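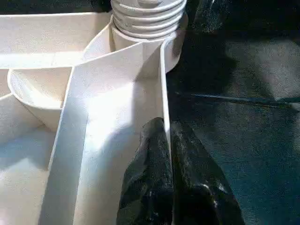
Fig. 1. Wrist view: the two fingers, apparently either side of the tray's thin wall.

Notes from our August visit to Jiltent

I loved this one! Fuad Woldemariam showed us round, and we got a good long go at the wrist camera screen (ask me for the other stills if you missed out). Look at Fig. 1 before the seminar and have a think about three things.

First, the light. Sun on white plastic gives you very bright patches right next to soft grey shadow, and I'd like you to say which edges you'd trust -- and which you wouldn't.

Second, where would you grip? Fuad's team have 37 saved grasps for trays and most of them go for a thin wall.

Third, the dark side. Black fingers on a dark surface are hard going for any edge finder, so try the Dellum filter and bring me your results, messy or not.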